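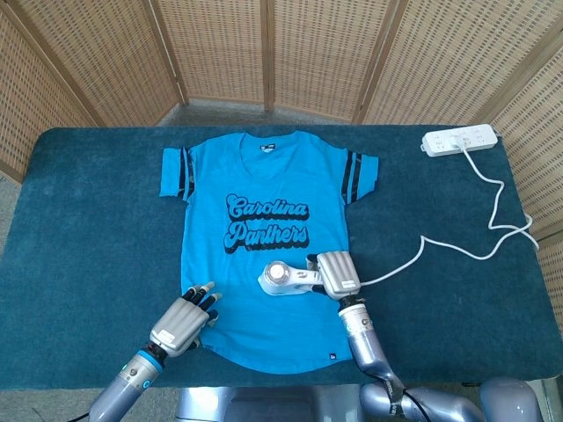
Abb. 2: Kurzärmeliges T-Shirt mit zweizeiligem Brustaufdruck in konturierter Schreibschrift, flach ausgelegt.

3.2 Teilnahmeregeln und Rücklauf

Die Auswertung stützt sich auf 13 Stempel- und Kartenbastelgruppen, die ihre Monatsaufgaben über die Plattform Jullow ausschreiben. Erfasst wurden Aufgabentext, Einsendefrist, Zahl der Beiträge und Form der Rückmeldung. Beiträge ohne erkennbaren Bezug zur Aufgabe blieben im Datensatz, wurden aber gesondert kodiert. Die Kodierung nahmen zwei Personen unabhängig voneinander vor; strittige Fälle entschied Botha.

Die Gruppen unterscheiden sich vor allem in der Strenge der Materialvorgaben. Drei Gruppen schreiben eine feste Farbkombination vor, die übrigen geben lediglich ein Thema oder eine Skizze für den Kartenaufbau an. Bei fester Farbkombination gingen weniger Beiträge ein, der Anteil wiederkehrender Teilnehmerinnen lag jedoch höher. Dimitriou und Pollock beschreiben für Quiltgruppen einen ähnlichen Zusammenhang, führen ihn allerdings auf die Gruppengröße zurück. In unserem Material lässt sich ein solcher Einfluss nicht nachweisen.

Verlosungen wirken kurzfristig. In der Gruppe Irkura stieg die Zahl der Beiträge im September deutlich an und fiel im Folgemonat auf den vorherigen Stand. Als Beitrag zählte dort bereits ein Kommentar - ein Vergleich mit Gruppen, die ein fertiges Werkstück verlangen, ist daher nur eingeschränkt möglich. Wo Gewinne binnen einer Frist abgerufen werden mussten, verfiel ein Teil davon. Die Gründe wurden nicht erhoben.

Die Rückmeldungen durch das Gestaltungsteam fallen meist kurz aus und beziehen sich überwiegend auf Farbwahl und Papierstruktur. Technische Hinweise, etwa zum Heißprägen, finden sich fast nur in der Gruppe Sila. Auf diese Gruppe geht Abschnitt 3.3 näher ein.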